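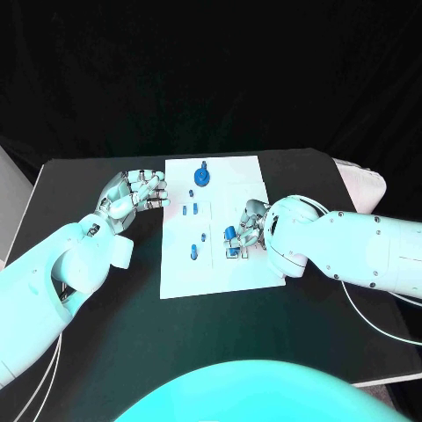 Hollitz, after the second ending

2022-03-24

I finished Hollitz last night, and then I could not sleep, so I began to write this post in bed on my phone. Now I have corrected it on a proper keyboard. If you want to play the game without knowing anything, please come back later. I will not tell the ending, but I will talk about the middle part.

For those who did not hear of it: Hollitz is a small stealth game, seen from above, about a town that is being emptied before a dam is closed. You play a courier named Stoyanova. She has a list of letters to deliver and six nights to do it. The soldiers at the checkpoints do not want anybody to walk in the streets after dark. That is nearly the whole story, and for the first two hours I thought it was too thin.

I bought it in November, when it was on sale, and I stopped playing after the second night. The reason is a little embarrassing. I was trying to play it like the stealth games I had as a teenager, where you hide behind a wall, you wait for the guard to turn his back, and you knock him out. In Hollitz you cannot knock out anybody. There is no button for it. If a guard sees you, he comes to you and asks for your papers, and then a conversation begins, and the clock is running during the conversation. I lost my first three nights in this way. I answered too politely, too long, and the morning came.

What I did not understand in November is that you can prepare the conversation. Every letter you deliver gives you some small piece of knowledge. The baker on the river street tells you that the sergeant at the bridge has a bad tooth. The widow in house 172 tells you which family already left. When you are stopped, you can use these things, and a talk that took four minutes of the night takes only one. So the letters are also your weapons, if I may say it like this. The game never explains it. There is one line about it in the notebook, on a page I had not opened.

The third night is where I started to love it. The town has a railway yard called Kirov, and until then you see it only from behind a fence. On the third night the fence is open, because they are loading the machines from the factory onto the trains, and you have to cross the yard with the sound of the engines covering your steps. It is a very simple idea. When the engine is loud you can run, when it stops you must stop too. I crossed it on my fifth attempt and I noticed that I was holding the controller very hard.

The sound is in general the best part of the game. Play it with headphones if you have them. The boots on stone and the boots on gravel are different, and you can know on which street a patrol is before the map shows it. There is almost no music. Between the nights there is a short piece for accordion, always the same one, but each time it is a bit slower.

Now the complaints. The map is drawn by hand and it is beautiful, but it does not show which doors you already visited. I made a paper list, and after the fourth night I was looking more at my paper than at the screen. The save system is also strict -- one save at the start of each night, nothing between. A night can take forty minutes, and I have a job and a dog. On the fifth night the game closed itself when I was two doors from the end. I did not open it again for a week.

The text has some mistakes, too. I am not the right person to complain about English, but even I could see that the same man is called the miller in one letter and the mailer in another. I spent a long time looking for this mailer.

About the difficulty: there are three levels, and I recommend the middle one, "Resident." I tried one night on "Stranger," the hard one, and the guards there remember your lies. If you tell the bridge sergeant that you are going to the doctor, he will ask you the next night how the doctor was. I admire this very much and I do not want to play it.

The developer is Idunon. Their earlier game was a puzzle game with lighthouses which I did not like, so I was surprised. It had the same habit of hiding an important rule on a page where you would not look. In the lighthouse game it made me angry. Here I think it fits better, as a courier in a strange town would also have to ask and look around.

There are two endings that I know. For the first one you only have to survive until the last morning. For the second one you need to deliver every letter, and the notebook gives you a score out of 100 for how complete your route was. My first result was 71, the second was 100, and between these two I played the whole game again from the beginning. The second time was much shorter, and also sadder, because I knew which houses would be dark on which night.

There is also an achievement for walking 803 steps without being heard. I got it by accident in the cemetery, when I was only lost.

Next I want to try the game about the salt mine that two of you recommended in the comments. I did not forget it. It is already installed, but first I have to make some space on the disk, and maybe sleep one night before 1 o'clock.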